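In Defense of the Small Paper Bag

By Bouchra Ouazzani

When I moved to this country I did not know what to do with the bag. A guest comes to your house, the children play, they eat, and at the door you must give each child a bag with sweets inside. In my childhood the guest brought something and the host gave food, and everybody was equal at the end. To give again at the door seemed to me a little too much, like thanking someone for thanking you.

I have now lived with this custom for many years and I changed my opinion, but only halfway. I like the bag. I do not like what has happened to it.

Last July my neighbor Imogen Sugden showed me the bags she had ordered for her son's party. Each one had a plastic window, a ribbon, a printed name tag, a whistle, a tiny puzzle and a notebook too small to write in. She had paid 87 dollars for the whole set. The whistles lived until Thursday. The puzzles I found later in my own sofa, one piece here and one piece there.

I don't say this to laugh at Imogen, who is generous. I say it because the rest of us saw those bags and felt we must do the same. Othmane Kettani, whose twin girls have their birthday in the same month, told me he sat until midnight tying ribbons. He was angry with every ribbon. A gift that is made in anger is a strange gift.

My proposal is simple. Take a plain white paper bag, the kind in which a bakery puts two rolls. Put in it two things to eat. Do not close it with anything, only fold the top. A child does not want to untie a bow. A child wants to put the whole face in the bag and look.

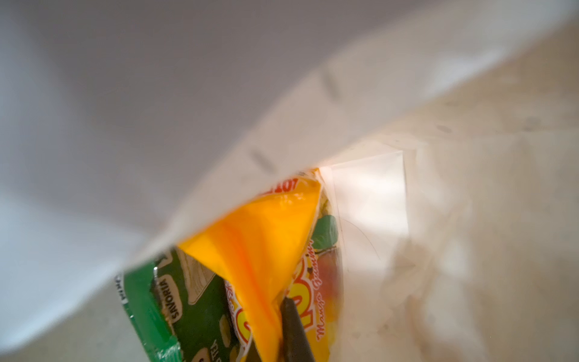 Mango gummies and something in a green wrapper. I would call this complete.

Some parents will say that it looks poor. I have thought about this word, because I know it well. The white paper makes the candy look better, in my opinion. Orange and green are very strong colors when there is nothing printed around them, and no ribbon can do that work.

Others will say that sugar is the problem and the toys were the healthy choice. Maybe. But a candy is finished in one afternoon, and a plastic whistle stays in the drawer until you move to another house. I prefer the guest who knows when to leave.

For my daughter's party I will fold the bags at the kitchen table after breakfast. Othmane has already asked me where I buy them.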